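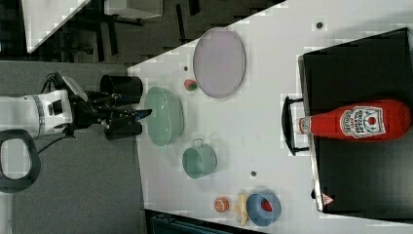

Figure 3. Pale green translucent glass bowl with glossy rim, on a white tabletop.

Print this page | E-mail this article

3. Colour and the perceived age of household glass

3.1 Background

In the literature on domestic objects, glass has received less attention than ceramics. One reason may be practical. Ceramic ware often carries a mark on its base, and the mark allows the researcher to connect a plate or a jug with a factory and a period. Pressed and moulded glass of the cheaper kind is mostly without marks, and the people who own it must rely on memory, on family stories, or on the look of the thing itself. In this section we ask how the colour of a glass vessel influences the age which owners give to it.

Our interest in green comes from the earlier interviews in Sodov. The word 'old' was there used very often together with the word 'green', also when the owner had bought the vessel new. A bowl in a pale green (a colour of this family is seen in Figure 3) was called 'like from my grandmother', while a clear bowl of the same form was called simply 'a bowl'. We did not expect this difference to be so strong, and the interviews were not planned to measure it. For this reason we prepared a separate questionnaire.

3.2 Questionnaire

The questionnaire was sent to 600 households in two towns, Sodov and Tridwood. The towns were chosen because they differ in their relation to glass. Sodov had a glassworks, known locally as Rinaldi, which made table glass for the home market and later closed. Tridwood had no such industry, and most table glass was bought there from general shops. Each household was asked to choose one glass vessel in daily use, to name its colour in their own words, and to say how old they believed it to be. They were asked also how the vessel came to them -- by purchase, by gift or by inheritance. The last day for returning the form was 27th February.

We did not offer a list of colours. This made the coding slower, but it kept words such as 'bottle', 'sea' and 'gooseberry', which a closed list would have lost. The answers were then placed in 7 colour groups by two readers working separately. Where the readers did not agree, the answer was left out of the comparison by colour but kept in the comparison by town.

3.3 Observations

In both towns green vessels were believed to be older than clear ones. The difference was larger in Sodov, where many respondents connected green glass with the Rinaldi works even when they could not say who had made their own piece. In Tridwood the same colour was connected more with the kitchen of a relative, and less with a maker. Blue vessels were described as 'decorative' and were seldom given any age at all.

The shop name Fivo appeared in several answers from Tridwood. These respondents knew exactly where the vessel was bought, and their estimates were more modest. It seems to us that colour has the strongest influence when the history of purchase is weak or forgotten, but our material does not permit to separate this from the age of the respondents themselves -- a question to which we return in the next section.

This site uses cookies to remember your reading settings. Accept | Decline

Contact | Copyright notice | Back to top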